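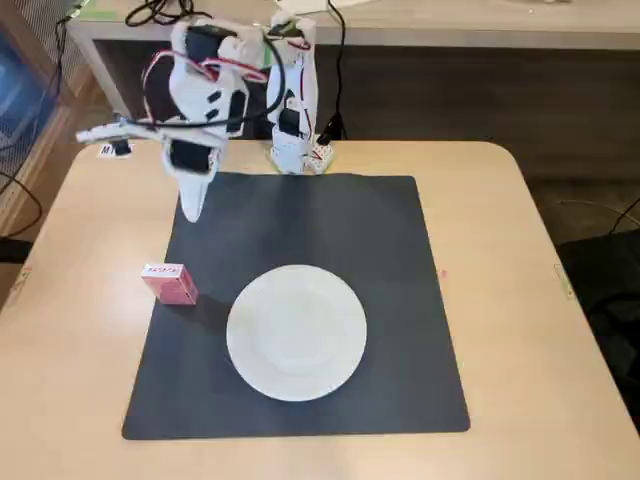

Noel Calimlim wants the word "uncoated" defined before the rule takes effect, and he said so in the first written comment the city of Drekent received on its revised list of accepted organics. A plate can have a clay finish, a wax finish or a thin plastic film, he wrote, and a person standing at a green bin has no way to tell them apart.

The comment period on the revised list opened this week. Under the draft, plain paper plates, paper napkins and uncoated paper bowls would remain acceptable in curbside organics carts. Plates with a plastic film would move to trash. Plates made of molded plant fiber would be accepted only if the maker has filed a statement on added grease-resistant chemicals with the city. The new list would apply to collections starting in August.

The change follows a review of material delivered to the Flostent composting yard, which handles all of Drekent's residential organics under contract. The yard received 2,188 tons from the city last year. Screening staff removed 11 percent of that by weight as contamination, up from the year before. Plastic bags were the largest category. Coated food-service paper was second.

Lingyun Cai, operations manager at the yard, said coated paper is harder to deal with than bags. Bags are pulled at the sorting line or caught by the air separator. Coated plates are often torn and wet by the time they arrive, and they look the same as uncoated ones. The paper portion breaks down in the windrows over several weeks, while the film separates into thin sheets and then into fragments. Fragments smaller than the openings in the final screen pass into the finished compost.

Finished compost from the yard is sold in two grades. The fine grade goes mostly to nurseries and home gardeners, and the coarse grade goes to road and slope projects. Cai said two lots of fine grade were downgraded to coarse over the winter after film fragments exceeded the yard's own limit. The price difference was absorbed by the yard under the current contract, which comes up for renewal next year.

The city ran its own test in the spring. Samples of common disposable plates were buried in mesh bags in an active windrow and recovered at set intervals. Plain paper samples could not be recovered in measurable form at the end of the test. Film-lined samples lost most of their paper but kept nearly all of the film. Molded fiber samples varied by product, and the report gives a separate table for each. Windrow temperature was logged at two depths throughout.

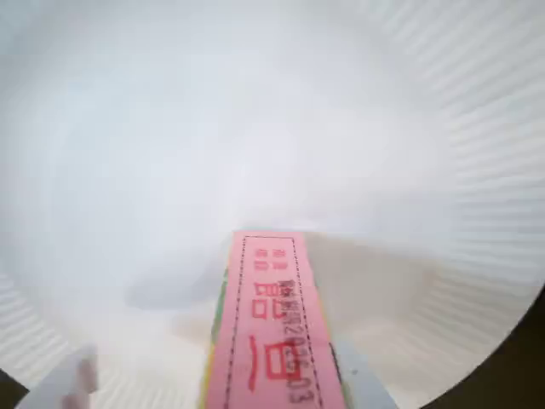 Costs for the test came out of the solid waste budget and did not require a separate vote. The report recommends repeating it in cold weather, when pile temperatures near the outer surface are lower and breakdown is slower. No date has been set for the second run.

Food vendors would be affected more than households. The city has 807 active food permits, including temporary permits for fairs and park events. Permit holders who use organics collection would have to keep a product specification sheet for each type of plate, bowl and tray they hand out. The sheet would have to state the base material, any coating, and the name of the manufacturer. Inspectors would ask for it during regular health visits. A missing sheet would result in a written notice the first time. The draft sets a fine of $300 for a third notice within a year.

Yutong Xiao, who owns the restaurant supply store Xiao on the east side of the city, said most of her suppliers already provide this kind of sheet, although the terms differ from one to the next. One supplier's sheet says "moisture barrier" and another says "water-based coating." She said she has asked both for a chemical description and has received one. She expects uncoated stock to sell out first if the rule passes as written, and has placed a larger summer order.

Jalance, which makes molded fiber plates and trays sold in the area, said in a letter to the city that it supports the filing requirement but objects to the schedule. The company said laboratory results for its current line would be available in the fall. It asked that products with a pending test be accepted until results are in. City staff have not replied in writing. The draft as posted makes no allowance for pending tests.

Xiaoqing Yuan, the city's solid waste engineer, said the definition raised in the Calimlim comment is a fair point and will be addressed in the next version. Her office is considering language that would treat any plate as coated unless the package says otherwise. She said a simple home check, such as tearing the plate and looking for a film at the torn edge, works for many products but misses thin coatings, and the city does not plan to rely on it in the rule. It may appear in the mailed guide.

The guide itself is being revised by Hiu-tung Yuen of the same office. The current version has one line on paper products. The new one will have separate entries for plates, cups, takeout boxes and napkins. Paper cups will stay on the trash list in both versions. Pizza boxes remain acceptable if liners and plastic supports are removed. Collection days and cart sizes are unchanged.

Written comments may be submitted through the public works page or left at the front counter of the public works building during business hours. Comments should refer to the section number they address. The spring test report, including the product tables and temperature logs, is posted with the draft.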